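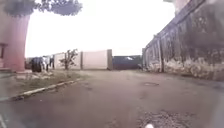 Trinidad Ledesma wrote to us that she had swept her lane every week for a whole fall and still couldn't work out why the grass side looked shabby, until she started at the curb and worked outward from there. We liked that so much that we changed the order of this section to match.

Section 3. Looking after a walled lane with the Kivov yard set

Your set comes with the wide push broom, the narrow curb brush and the long-handled edging tool. If you have a plain paved lane with a wall on one side and a strip of grass on the other, you have everything you need, and a morning should see you through it at an easy pace.

Before you begin

Take a slow walk down to the far end and back with your hands free. Look for loose stones, low twigs and leaves that have gathered along the foot of the wall. If there are trees hanging over the lane, do any trimming first - otherwise you'll be sweeping the same ground twice, and we have all done that.

CAUTION: Paving that looks dark may be damp, and damp paving can be slippery. Wear shoes with a good tread and keep both hands on the broom.

Sweeping and edging

1. Fit the handle to the curb brush and turn the collar until it clicks. It can be stiff when new, so don't be shy with it.

2. Brush along the top of the curb, then down its face, pulling the dirt toward the lane. Keep your strokes short. Long ones tend to flick soil right back into the grass.

3. Trim any grass leaning over the curb with the edging tool. Go gently where there is bare soil between the tufts, as the roots there don't have much to hold on to.

4. Change to the push broom and sweep from the wall toward the middle of the lane. Old concrete can be rough and crumbly, so leave a finger's width between the broom head and the wall and finish that last bit with the curb brush.

5. Gather everything into small piles and bag them as you go. One big pile at the end sounds like less work, but it's a heavy thing to lift, and a breeze will find it before you do.

NOTE: If people or vehicles use the lane, stop and stand to the side until they have gone by. Don't leave tools lying across the paving, even for a minute.

Thin grass

Bare patches can be reseeded once the edge is tidy. Loosen the top 2 inches of soil, scatter your seed, press it down with the back of a rake and water it lightly. In most yards February is too early for this - wait until the ground has warmed up a little, and keep feet off the strip until the new grass has filled in.

Rinse the brushes and hang them with the bristles clear of the floor.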